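Stasstead Fund Administration
Progress report to the Vellden Foundation: index fund pilot
2019-03-15
Prepared by: Maham Gilani
Distribution: Solveig Hellström, Florante Panganiban

Status

The pilot fund tracks the Rønning small-company index and has been running on internal seed money since December. The grant covers daily valuation, index data and the first outside review. Valuation and data are in place. The review is open.

Holdings

The index has 600 members. The fund does not buy all of them. It holds a sample of 67 stocks picked to match the index by sector, company size and dividend yield. Trygve Løken reran the selection in January after two members were removed following mergers. One replacement was rejected for thin trading and its weight was spread across the rest of the sector.

The gap between fund and index return is wider than planned in the first weeks and has narrowed since. Most of it came from cash drag. Dividends were being held until month end. They are now reinvested once the balance passes a set limit, and the limit is written into the operating manual, section 2.
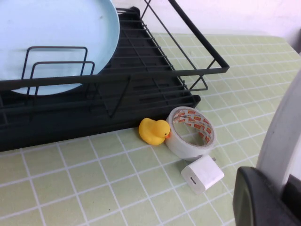

Trading costs were in line with the budget except for the smallest holdings, where the spread between bid and ask prices is wide. Orders in those names are now placed in the closing auction. The change adds a day to some rebalances and has been accepted by the portfolio desk.

Valuation

Net asset value is calculated each business day from closing prices supplied by Nelska. A second price source was added in February. Any difference above 15 basis points is checked by hand before the value is released. Late files from the primary source remain the most common cause of delay. Ulla Åberg has asked Nelska for a fixed delivery time in the renewed contract. No reply so far.

Open items

Outside review: terms agreed, start date not confirmed.
Currency hedging: not in scope for the pilot. A cost note will be sent separately.
Securities lending: on hold until the custodian's draft agreement has been read by counsel.
Budget: no change requested. The unspent part of the data line is to be carried into next quarter, subject to approval by Florante Panganiban.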